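Dradano House: Shared Dining Room and Kitchen
Frequently Asked Questions for Residents

These answers apply to all residents of Dradano House and to their guests. They should be read together with the house rules supplied at the start of each tenancy.

When is the dining room open?
The room is open to residents from early morning until 22:30. The door is locked overnight. Residents who work late shifts may ask the house office for a key, which is issued against a signature.

May the dining table be reserved?
Yes. The long table may be reserved for family meals and small celebrations by writing to the house office at least 3 days beforehand. A reservation covers the table and chairs only. The kitchen remains open to all residents while a reservation is in progress.

How many guests may I bring?
A reserved meal may be attended by no more than 14 people, including the resident who made the booking. Additional chairs are kept in the Parsons Room across the corridor and must be returned there the same evening.

Who is responsible for clearing the table?
Whoever has used it. Bottles, spice shakers, baskets and similar items should be put back in the kitchen or in the resident's own cupboard after each meal. Items may be left out between courses, but not overnight.

How should the tablecloth and its cover be cleaned?
The printed tablecloth is protected by a transparent plastic cover, and in ordinary use only the cover needs attention. Crumbs and specks should be brushed off first. The cover should then be wiped with a soft cloth, warm water and a little washing-up liquid, and dried with a clean towel. 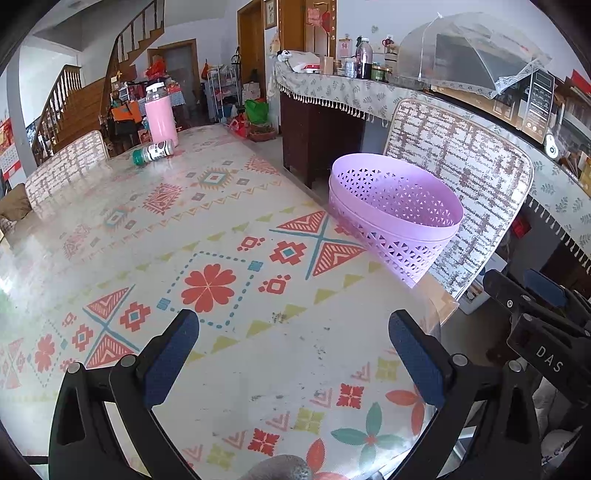 Scouring pads, bleach and solvent sprays are not permitted on the cover, as they leave it cloudy. Hot pans must be placed on a trivet. If liquid has run underneath, please lift the cover at the nearest corner, blot the cloth and leave the corner folded back until the fabric has dried. The tablecloth itself is laundered by the house - residents are asked not to take it away to wash.

What should I do about a stain on a dining chair?
The chair backs are upholstered in a pale plaid fabric which marks easily. Blot the stain with a dry white cloth and report it to the house office. Residents should not apply carpet shampoo or stain remover. Chairs are cleaned each November by Gruvine, the contractor appointed by the house.

May I use the long counter for preparing food?
No. The counter along the wall is covered with a fringed cloth and is intended for serving dishes. Chopping, mixing and rolling out should be done in the kitchen. Please do not stand wet crockery on the cloth.

May I leave food in the plastic baskets?
Bread, whole fruit and wrapped items may be kept in a basket for the length of a meal. Baskets have open sides and are unsuitable for anything moist. They may be washed by hand in the kitchen sink and should be stacked only when fully dry.

What happens to items that are left behind?
Unlabelled belongings are removed to the house office and held for 30 days. Opened food is disposed of at once. To reclaim an item, please give a short description of it and the evening on which it was left.

Is there a charge for damage?
Ordinary wear is not charged. Burns, cuts and broken furniture are charged at the cost of repair or replacement. Replacement covers are ordered from Porkico and cut to the length of the table.

How do I report a problem?
Please telephone the house office on extension 1409 or leave a note in the box beside the dining room door. Spillages on the floor should be reported immediately - at any hour - to the duty desk.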